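Feb 27, 2018
Test kitchen notebook, Koldale site. Entered by Yogesh Dubey.

Batch 11 of the Varkport shortbread mix was baked at the standard setting for 16 minutes. Spread was even, but the edges browned too early.
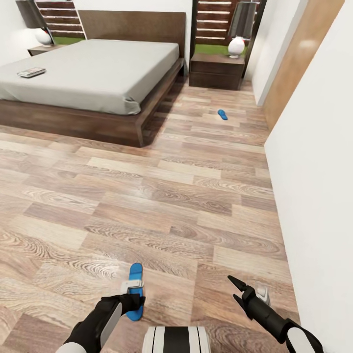 Bedroom with double bed and two nightstands, simulated view.

Butter was reduced by 6 grams for the second tray. The crumb held together better, and the panel preferred it. 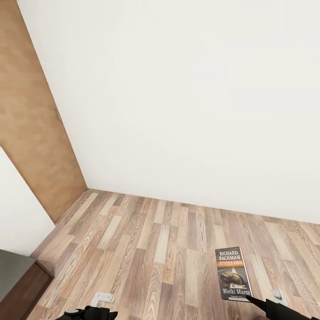 The Grallusmont chocolate chip mix remains on hold until Hunt sends the revised label copy. Two boxes of each are to be set aside for the giveaway.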